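Wallin Motor Company opens the order book for its Cesau estate car

Poltholm, December 1, 2025

Wallin Motor Company is delighted to announce that orders are now open for the Cesau, the small family estate that many of our customers have been asking after since we showed the first prototype in July. It has been a long road to get here, and everyone at the Poltholm works is very proud to see it in the price list at last.

The Cesau comes with a choice of two petrol engines, both carried over from the Jalach hatchback and retuned for a car that will spend a good deal of its life full of people, dogs and shopping. The standard engine gives 172 horsepower and the larger one 197, and either can be had with a six-speed manual gearbox or an automatic. The rear springs are softer than the hatchback's, and the steering has been made a little lighter for parking in town.

"We wanted a car that my own parents would be happy to drive to the coast and back in a day," said Mererid Llewellyn, head of product planning. "They've borrowed one twice already, and the second time I had to ask for it back!" 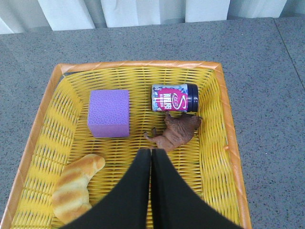
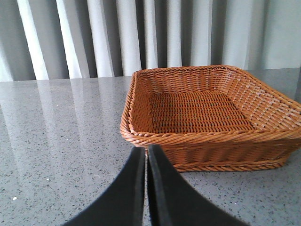
Buyers can choose from five paint colours, with cloth seats as standard and heated front seats on the dearer Touring version. The tailgate opens lower than on the Jalach, and the rear bench slides forwards and back, a feature owners of our older estates have been writing to us about for years (and we do read the letters, every one of them).

Arif Saragih, who led the chassis team, said the last winter of testing had made a real difference. "We were still changing the dampers quite late on, and I'm grateful to the workshop for putting up with us. The car rides beautifully over a bad road now, even with four adults aboard."

The first cars will reach showrooms in the spring, and test drives can be booked through any Wallin dealer. Customers who already own a Jalach will be offered their first service free of charge when they order a Cesau.

Press enquiries: Sigita Mets, Wallin Motor Company press office, Poltholm. Photographs of the car and full technical details are available on request.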